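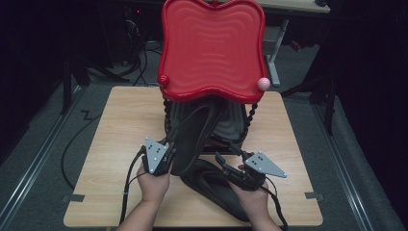
Both hands busy, the red back behind them

June, evening

My wrists are sore tonight, and it's a nice kind of sore, the sort I used to get from kneading bread when I did more of that. I spent the whole day at the table in Gendcombe with a gripper in each hand, showing a robot how to do things it isn't even in the room for, and I came home on the late bus so pleased with myself that I nearly rode past my stop.

The goal for the summer at Aredach is 3000 demonstrations across all the tasks, and my share of today was 100. I had pictured that as a sort of assembly line, and for the first stretch it was. Hands in, grip, move, let go, hands back, start over. Somewhere before lunch, though, I fell into a rhythm and started noticing things about my own hands that I have had all my life and never paid attention to. When I pick up something soft I don't just close on it. I give it a little nudge first, to see which way it wants to go, and only then do I squeeze. With the grippers on I still do the nudge! I do it with the tip of one finger pad and I don't decide to, it just happens, and I suppose a robot somewhere is going to pick up that habit from me along with the useful parts.

(I mentioned this at lunch and was told to leave the nudge in. I was glad. I'd been worrying through half a sandwich that I would have to unlearn it.)

The hard thing is speed. I want to go fast, because I'm a fast person with my hands, and fast is no good. If I snatch, the recording is mostly blur and the robot gets nothing from it. If I creep along like I'm carrying soup, it learns to creep. What works for me is to hum, very quietly, one of the slow songs from the choir days, and to close the fingers on the beat. I haven't told them about the humming. I don't believe there's a microphone but I didn't ask.

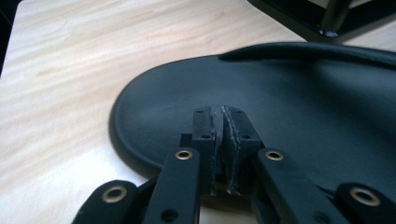 Looking down the fingers at the big black piece

The curved black piece is the one I've been struggling with all week. From where I stand I can see the whole rounded end of it and it seems like the easiest thing in the world to get hold of. Then I bring the fingers over and I've lost my sense of how near I am. With bare hands you'd feel the lip and be done. With the grippers I feel only a sort of dull bump up through the handle, and by then I've often shoved it a little and have to follow it across the wood like somebody chasing a bar of soap around a tub.

I got better at it after lunch. The trick, for me anyway, is to stop looking at my hands and look at the spot where I want the fingers to end up. My left hand learned this well before my right did, and I'm right-handed, so make of that what you like. I think the right hand is too proud to be taught.

There's one place on the right-hand finger where the black has scuffed away to gray all down the gripping edge. I'm fond of that scuff. I must have looked at it a thousand times, and it's what I line things up by now, though I'm sure it wasn't put there for that. If they ever swap the finger for a new one I'll have to start over, poor me.

Out of the 100, they kept 80. I was a bit crushed for a minute or two, and then I heard what the first-week numbers usually are and cheered right up. Most of the thrown-out ones were me forgetting to begin from the starting position. I get to the end of one, I'm happy with it, and off I go into the next from wherever my hands happen to be. I've written HANDS BACK on a slip of paper and put it in my coat pocket, where it'll do me no good at all, but I'll remember writing it.

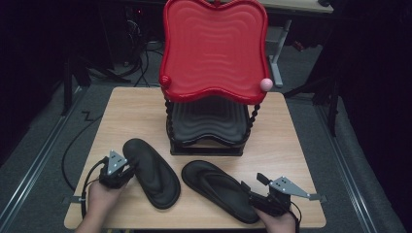 Posted from the Gendcombe diary, 7 p.m., tea at my elbow

Adding a little more now that I've eaten. I wanted to get down the part with the two flip-flops, as I had such a good time with it and I know by next week I'll have forgotten the details.

They lie flat, and flat things are the devil. I tried all sorts of ways in. What I like best is to let the left gripper press on the toe of one while the right goes for the heel of the other, low and from the side. It's very like the way I used to straighten the shoes in the hall when the children were small, bent over with a basket on my hip, only slower and with cables.

And I do love that chair at the back of the table, with its wavy red back like a puddle somebody has dropped a stone in. It's good company. I look up at it between takes to rest my eyes.

I asked when the robot gets to try any of this. The recordings go over to Stolta first and the training takes as long as it takes, so I won't hear for a while. I can't decide if I want to watch. I think it might be like hearing your own voice on an answering machine. But if it gives things that little nudge before it squeezes, I'm going to be unbearable for a month.

Tomorrow, the curved piece again. Hand cream tonight, and I should find the elastic wrist thing, which I believe is in the drawer with the batteries.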